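I met Kazimiera Zalewska on a Saturday, just after the shutters had gone up, and she had already been at it for an hour. She works for Rindon, who make learning software for robot hands, and her job (she laughs when she says it) is to collect examples. Lots of them. A bottle, a reach, a grasp, a let-go, and then round again with the bottle lying some other way.

"People think we write down rules," she told me. "We don't write any. Someone guides the hand, the cameras and the joints record what happens, and that goes in the pile."

The target for this stretch is 1581 examples, a number she swears was worked out properly by her colleague Hervé Chevalier and not plucked out of a hat. 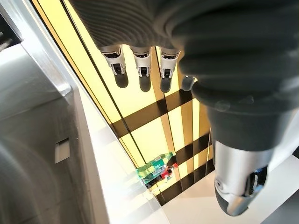
I wanted to know why on earth it takes so many. I can show my nephew how to pick up a bottle once and he's off! Kazimiera was very patient with me. Your nephew, she said, has been grabbing things since he was a few months old, so he isn't starting from nothing. The hand is. If every example begins from the same spot, the system learns that spot and goes to pieces when you shift things along a bit.

So they mix it up. The starting height changes, the approach changes, and now and then the person guiding it makes a small mistake and puts it right, all on purpose. "Those are my favourites," she said. "A tidy example teaches it the tidy case. I want it to see somebody getting out of trouble."

A morning gives her 56 she's happy to keep, if nothing needs recalibrating. She throws away more than I expected, mostly for dull reasons: a camera out of step with the joints, or a pause in the middle while somebody answers a question (mine, twice).

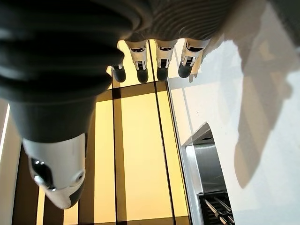

The hand over the yellow panels, with the counter to the right.

We got on to labelling, which I'd assumed a computer did. Some of it, yes. But every example still gets watched by two people, who mark where the reach ends and the grasp begins, and they don't always agree. There's a long-running argument over whether a nudge counts as a touch. Kazimiera says it does. Hervé says it depends on the nudge, and they've a shared document on the subject that I was not allowed to read.

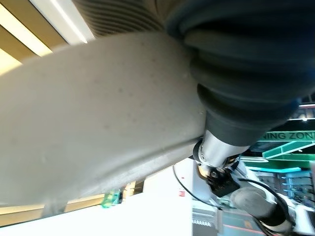 Albane Guillot takes a different line on all this, and reckons they'd do better with 200 really varied examples than a great heap of similar ones. Kazimiera didn't bristle when I passed that on. "She may be right for bottles," she said. "Ask her again when we get to carrier bags."

Bags come next, in December, and she's dreading them a little.

Contact the editor | © Bravberg | Back to top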